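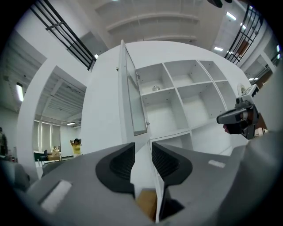

Pads are consumables, according to Joyce Kimaro, and you run them till they fail and then you swap them, and anything else is fussing. She put that under my last post and a fair few people agreed with her. So, a quick reply, typed between jobs.

I think she's wrong. Or wrong for hand-held grippers, the kind a person carries round and works with a trigger. On an arm bolted to a bench, fine, maybe. The arm closes the same way every time and when it slips you get an error. A person doesn't throw an error. A person squeezes harder. Then tilts the wrist a bit. Then goes in from the side. By the afternoon they've got a whole new way of picking up a cup and it's all there in the recording, and some poor arm has to learn it.

That's my whole argument really. The rest is detail.

We had a pair on shelf and cabinet work in April. Opening doors, small things in and out of the cubes. Kilach grippers, camera on top, black pads with the ribs on the inner face. Left one started letting go of anything smooth. Akinyi Muriithi was running it and she never mentioned it, why would she, she just got good at coping. 1,503 takes logged on that job before anyone looked. Wafula Were went back through them and threw out 554. Most of those were the left hand doing something odd to make up for a pad with polish and skin grease in the ribs.

Cost of cleaning a pad: a damp cloth, an old toothbrush, two minutes. Cost of 554 takes: I'd rather not.

So what we do now. Power off. Fingers fully open. Toothbrush along the ribs, not across, across just packs the muck into the corners. Damp cloth, no solvent. I know Horkex sell a spray. I've used the spray. It made ours go shiny and I had to bin the set, so draw your own conclusions. Let them dry properly before you close them or they stick together over lunch and somebody pulls the trigger hard and there goes the linkage.

Then close slowly and look at the gap from the top. It should be even all the way up. If it's a wedge, one pad isn't seated. Take it off, look under it, there's nearly always a crumb of cardboard in there. Cardboard gets everywhere. Refit, screws finger tight, close once, then nip them up with the gripper closed. People do it open and then wonder why it drifts.

Camera mount next. Same screws every time, always the front pair. I mark them with a paint pen so I can see if they've turned. Mwanahawa Mohamedi thinks the paint is ugly and wants a thread lock instead. She may be right but I've had to get those heads off in a hurry and I like being able to. Check it by hand too, a little sideways push. Any click at all and you stop, redo it, and recalibrate. Yes even if you're in the middle of a batch. Espescially then.

Now the bit I expect to be shouted at for. I think the person who carries the gripper should be the one who cleans it. Bùi do it the other way, they have a bench tech who takes everything in at the end of the day, and I've seen their bench and it's lovely. But the tech never feels the trigger with a load on it. The operator knows that the right hand is a touch stiff today, and if nobody has ever handed them a screwdriver they don't think it's theirs to say. Akinyi does her own now. She found a cracked finger hinge last month that I'd have walked straight past.

Angus Ashby's objection is time. He has targets, he wants 600 takes out of a session and every pad check is takes he isn't getting. I get it. But we did a session with the checks in, one at the start and one at the break, and came out with 526 and kept nearly all of them. I'll take that over a bigger number with a hole in it. He wasn't convinced. He's coming round to the paint pen though.

Spares. Keep two full sets per gripper, in a box with a lid, and don't mix old and new. A new left with a worn right is worse than two worn ones, the object walks sideways as you close. Change them both. Joyce would call that waste and on this one I half agree, so we keep the good halves in a tin for bench testing.

One more. Write down the swap. Date, which hand, who did it. We use a strip of Boler tape inside the lid of the box and a biro, and it's ahead of any spreadsheet I've ever been sent becuase it's right there when your hands are dirty.

Right, left gripper's on the bench and its trigger's squeaking. Comments are open, Joyce.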